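Semana de locos, escribo rápido que a las 19 cierran el laboratorio

Tenía pensado subir algo decente sobre el club y al final va esto, escrito entre dos pruebas y con el café frío. Perdón por el desorden.

Lo primero: ya tenemos nombre de equipo. Tarutow. No significa nada, lo propuso Ching-wen en la cola del comedor y nadie tenía energía para discutir. Estamos inscritos en la Copa Vekisow, categoría de vaciado de cajas. Somos cinco: Yasaman (visión), Bijan (todo lo que lleve tornillos), Ching-wen (planificación de agarres), Forough (calibración, y la única que lee el reglamento entero) y yo, que hago el control y este blog.

El reglamento cambió en abril, por cierto. Antes te daban la lista de objetos con un mes de antelación. Ahora la mitad son sorpresa, así que entrenar con las mismas seis cosas de siempre ya no sirve. Forough lo leyó en voz alta y se hizo un silencio feo. Bijan se fue a por galletas.

Total que llevamos toda la semana metiendo trastos en la caja. Trastos de casa, de la cocina, de un cajón de mi hermana pequeña. Ayer 66 intentos, apuntados uno por uno en la hoja de cálculo, con foto de cada postura. Hoy más o menos el mismo ritmo, aunque perdimos media mañana con un driver que no arrancaba.
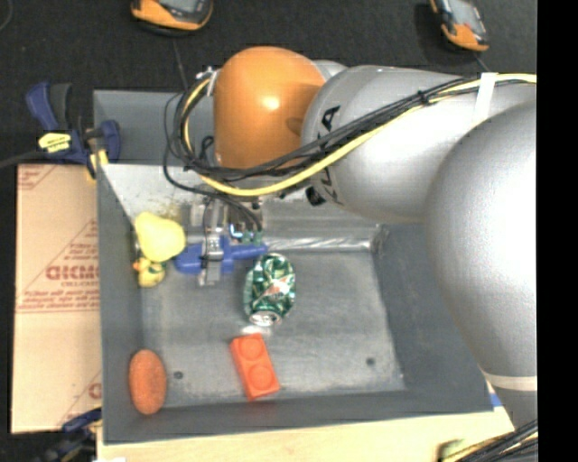
El control de fuerza es lo mío y es lo que me quita el sueño. Con objetos rígidos va bien, cierras hasta un umbral y listo. Con los que ceden no tengo ni idea todavía. La lata verde y plateada, por ejemplo, ya está toda abollada y arrugada, y claro, para el modelo una lata así ni es cilindro ni es nada, la superficie brilla por todos lados y la nube de puntos sale con agujeros. Yasaman dice que la quitemos. Yo digo que se queda, que en la copa habrá cosas peores. El patito de goma amarillo también se queda, ese por votación. Y el ladrillo de juguete rojo anaranjado me interesa por los dos tetones que tiene, porque el planificador se empeña en pellizcar de ahí y no de los lados.

Otra cosa, los cables. Se lo debo a Bijan: llevo semanas diciendo que hay que rehacer todo el recorrido y él que no, que con cinta y bridas aguanta. De momento va ganando él. Pero cada vez que giro la muñeca al límite miro el lazo y sufro un poco. He puesto un tope por software, 70 grados, y que proteste quien quiera.

Las mordazas de la caja, bien. Antes se movía unos milimetros con cada roce y Forough tenía que recalibrar, ahora no. Si alguien está montando algo parecido: sujetad la caja ANTES de calibrar. Parece una tontería. Perdimos una tarde entera.

Pendiente para mañana:

Repetir la tanda de objetos blandos con el umbral más bajo.
Etiquetar lo que falta (vamos por 2.058 capturas y Yasaman ya no me saluda).
Escribir al profesor Amini por lo del viaje, que hay que cerrar billetes.
Traer más latas. Distintas. Vacías, por favor, Bijan.

El código lo subiré cuando esté presentable, osea que no pronto. Alguien preguntó en los comentarios de la entrada anterior si usamos aprendizaje de extremo a extremo: no, de momento es detección más planificador clásico, y gracias. Ching-wen quiere probar otra cosa después de la copa y tiene un cuaderno lleno de dibujos que solo entiende ella.

Me avisan de que el planificador ha vuelto a colgarse. Sigo otro día, y contesto los comentarios que debo (son 3, los he visto, no me olvido).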